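4.2 Do trays keep shared tables tidy?

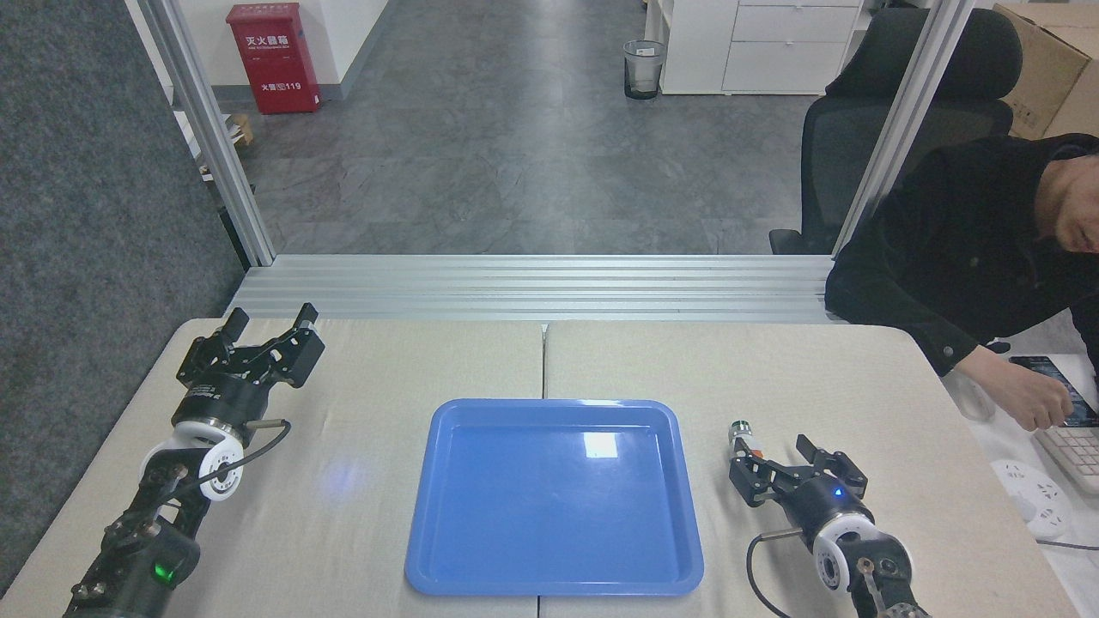 Claims about desk clutter have a habit of growing faster than the evidence behind them. The most repeated one holds that a worker who gives every loose item a fixed place will spend less time looking for things, and that a shallow container on the work surface is the cheapest way to get there. Gbeho's workplace handbook for Dankwa states this as settled and cites a single staff survey. We have doubts. A survey of people who chose to buy trays tells us mostly about people who buy trays. It also matters what counts as clutter in the first place. In Figure 3 a blue plastic tray lies flat on a light beige tabletop, and a cable end with a small metal connector rests on the table surface instead of in it. Under the Dankwa scoring sheet that connector would be marked "stray," although a cable in use has to end somewhere, and a rater who marks it down is scoring the rule and leaving the work out of it.

Figure 3. Tabletop with a flat tray.

We raise the point because the scoring sheet has been used well beyond its first setting. The Plemness office study applied it to shared tables in 30 workplaces and collected 2,889 ratings, a number that looks impressive until one asks how many of them are independent. The same tables were rated over and over by the same people, often within one afternoon. Treating each rating as a separate observation makes the error bars very small and the conclusion very firm. When we grouped the ratings by workplace, the difference between tables with trays and tables without them shrank to a size we would not defend. It did not vanish. It simply stopped being the kind of result on which a purchasing policy should rest.

A second problem is timing. Most of the Plemness ratings were made in May, shortly after the trays had been handed out and the staff had been told why. People tidy up when they know that tidiness is being watched. Wasilewska argues that this effect fades within days and can be ignored, but the study gives no way of checking, as the follow-up visits were dropped when the Mavatier office moved. We asked for the raw visit logs and received a summary table.

Third, the handbook treats search time and appearance as if they were the same outcome. They may be linked — we would be surprised if they were not — but the link has to be shown. In our own small trial at Sellico, each person was asked to fetch 3 named items from a shared table. Those at tables with trays were a little quicker for the items stored in the tray and a little slower for everything else. Averaged together, the two effects nearly cancel. A report that gave only the first would be accurate and misleading. We note too that several people used the tray as a place to put whatever was in their hands, so that by late afternoon it held the same mix as the table had held before.

None of this shows that trays are useless. Selorm Gbeho has pointed out, in comments on an earlier draft, that a container can settle arguments about whose things belong where, and that this may be worth more than any saving in minutes. That is a fair claim and a testable one. It is also a different claim from the one in the handbook, and we would like to see it studied under its own name, with raters who have not been told which tables are supposed to do well. Until then we suggest that the 500 trays proposed for the next round be given out in two stages, with the later group serving as a comparison.

Contact the authors | Copyright held by the authors | Back to top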